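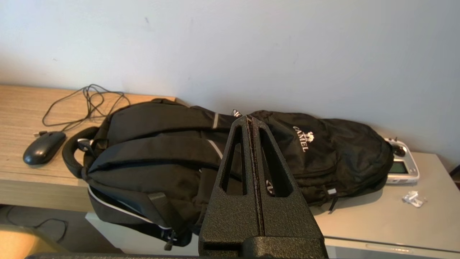 Cleaning a nylon backpack

Most black nylon backpacks can be cleaned at a desk or worktop with very little water. Full immersion is seldom needed and tends to soak the padding in the straps and back panel, where it dries slowly. The method below takes 20 minutes of work, plus drying time.

Preparation

1. Clear a space long enough to lay the bag on its side. Move cables and anything electrical out of reach of drips.
2. Empty every pocket, including the small one inside the main compartment. Open all zips fully.
3. Turn the bag upside down over a bin and shake it. Use a vacuum cleaner with a crevice nozzle along the bottom seam.
4. Read the care label. If it forbids water, stop here and use a dry brush only.

Outer fabric

5. Mix 2 teaspoons of mild washing-up liquid into a litre of lukewarm water. Stronger mixtures leave a pale bloom on black nylon.
6. Wring a cloth out until it no longer drips. Wipe along the weave, one panel at a time, and rinse the cloth between panels.
7. Go lightly over an embroidered logo with a soft toothbrush. White thread picks up grey from dirty water, so do this part while the water is fresh.
8. Wipe reflective strips with plain water. Do not scrub them, and keep solvents away — the coating lifts.

Straps and handle

9. Slide each plastic adjuster a few centimetres along its webbing. Grit collects underneath and wears the edges.
10. Brush the padded side of the straps and the inside of the carry handle, then blot with a dry towel. Salt marks may need a second pass.

Zips

11. Brush the teeth dry, then run the pull up and down several times. For a stiff zip, rub a plain wax candle along the closed teeth and wipe off the excess.

Drying

12. Stand the bag open in moving air, away from radiators. Allow overnight, and check the base padding by hand before packing.

Kirsty Pilkington writes to say that she stuffs hers with an old towel for the first hour to hold its shape. Newspaper also works, but ink can transfer to a light lining.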